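Ticket 445 – Lid won't sit flat when bin is stacked
Status: open
Opened by: Sajib Kodikara

Hi again! So I've got the cream-white storage bin, the one with the curved handle and the ribbed panel on the front, and I keep it on top of a brown wooden box. On its own the lid closes fine. Once it's up on the box, one corner pops loose whenever I slide the bin over (and I slide it a lot).

I tried your first tip and moved everything to the big table with the brown paper and the blue tape grid, so I could line things up properly.
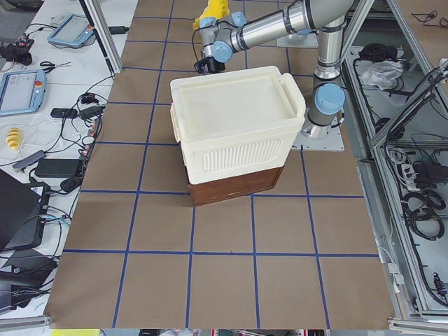
Second try was pressing the lid down from the handle end first – better, but it popped again after 20 minutes. The bin is a bit wider than the box and hangs over on the left, so could that be twisting it? Would a wider box help, or should I just ask for a new lid?

Update, 4 pm: swapped the bin end for end. Same corner of the lid!

2 comments · 0 shares

Related tickets
Torwood box: hinge squeaks
Barasa bin: replacement handles
Skiridero lids: which size fits?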